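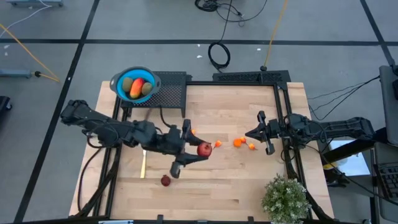 Thread: Two arms, one fruit bowl - how many demos before training?

kumico_bench
Finally driving both arms by remote control and I love it! The task is picking fruit off the table and putting it in the bowl on the rack. The left arm has the round red one in its fingers there, and the right one is over by the orange bits. I've recorded 200 demos since August. Train now, or keep going?

gillies77
Train now! You'll learn more from one bad policy than from another week on the controls.

Horkton
Disagree. 200 is plenty for one arm, but with two you need more, and you need to vary where the fruit starts. Do you shuffle it between runs?

kumico_bench
Mostly... I do tend to put the small orange ones in a row across the middle.

Horkton
Then it'll learn the row. Scatter them, and swap which arm goes first.

cledar_fan
Has anyone tried guiding the arms by hand instead? I find it much gentler on soft fruit, you can feel the squeeze.

gillies77
Tried it, but my own hands kept getting in the camera view. Remote for me - though I do miss the feel.

kumico_bench
OK, training on what I have tonight, then 4 evenings of messy layouts. Will post the failures too!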